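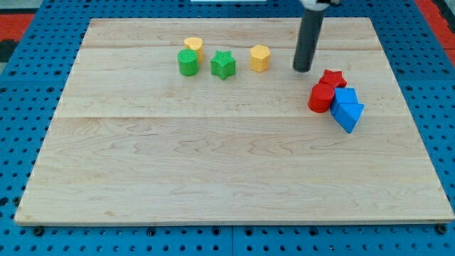 Sille Norðdahl asked whether a push tool is enough to teach planning, or whether the course should pay for a gripper from the start. The short answer is that pushing is enough for the first half. Sorting blocks by color on a flat board already makes a student decide what to move first and which side to push from.

Category: Course Notes > Automation > Kits Under Review

Unit 4. The Susine tabletop kit

The Susine is sold by Prallberg as a teaching set. We are reviewing it against the older Gullari set, which stays in use until December.

Points to know before the lab:

The blocks come in several shapes and colors. A cylinder can roll off line if it tips. A star catches on its neighbors, so approach it from an open side. Keep the tip of the tool just clear of the board when you travel and lower it only to push.

Price per seat is 220, with the board included. The spare block set is order code 1922. The Gullari set cost 588 per seat and needed its own table.

Weak points so far: the manual is thin on calibration, and the software forgets the board height after a restart. Write the height down before you shut off.

Task: starting from two mixed groups, plan a sort by color in 12 pushes or fewer. Hand in the plan before you run it. Mark any push that moves two blocks at once.

Reading: Steinarsdóttir, chapter on contact and sliding.

Last updated: December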